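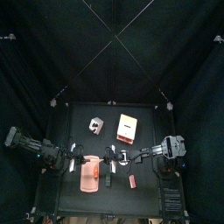 The small white cube and the cream-white box on the black table.

The play shelf at Somside has been sorted and is open for borrowing again from 2 April 2021. Anything that had lost its partner or its lid went into the mending crate in January, and most of it has now been put right. The boxes and blocks are back in one group, as members asked, so that children can stack and post without a trip to two cupboards.

The pretend food is still the most borrowed thing we have. It went out 400 times last year, out of 700 loans in all. Please send it back on its tray – the fruit rolls off the shelf otherwise – and wipe the pieces with a damp cloth first. Gyamfi has kindly given us a second bag of it, which will go out once it is labelled.
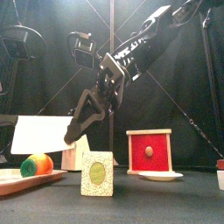 Fruit on its tray, with the patterned block and the red box in its pale wood surround.

Wooden items should not be soaked. If something comes back with a loose strip or a lifted edge, put a note in with it and leave it in the Pinano box by the door. There is no charge for ordinary wear.

Loans are for 2 weeks, with one renewal if no other family has asked. The Gramau puzzles are not ready yet, as several still have pieces missing. If you have any odd ones at home, drop them in when you next come past.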